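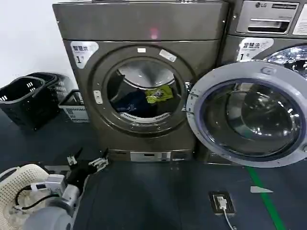
Can a machine do the laundry yet? Project report, group Zirnside

Short answer: parts of it. Long answer is the rest of this report.

We picked laundry because everybody assumes it's solved. The washer does the washing, sure. But the chores around the washer are still done by a person: carrying, sorting, loading, shutting the door, picking the program, taking it all out again, folding. We wanted to know which of those a arm with two fingers can take over today.

Method. Split the job into 8 steps. Read what we could find on each, then ran 294 attempts on the teaching arm (named Paradard, from the lab before us) over one month, June. Loading and unloading only, front-loaders only. Folding was out of scope, no time.

Results
- Opening a door: mostly fine once the gripper finds the edge. Finding it is the slow bit.
- Closing a door: easiest step by far. A push is a push.
- Picking up one item: good for towels, bad for socks.
- Unloading: worst. Clothes come out twisted together, and the arm either gets one sleeve or the whole lot. Dark clothes at the bottom of the drum are hard for the camera to tell apart.
- Buttons: didnt get to it properly. 3 tries, not enough to say anything.

Glass doors were a problem we should of expected. The depth sensor reads the reflection or what's behind the glass. Two washers side by side is also worse than one, an open door on the next machine takes up the space the arm needs to swing through.

Cookies help us run this site. By continuing you accept our use of cookies. Accept / Settings

Discussion. A person empties a drum in under a minute without thinking. Our best run took much longer and left a sock in. For a shared laundry room we'd say not yet. For a fixed setup, same washer, same basket in the same spot, maybe sooner than we guessed at the start.

Next: a softer fingertip, and test on mixed loads. Word limit is 2000 so the full table of attempts goes in the appendix.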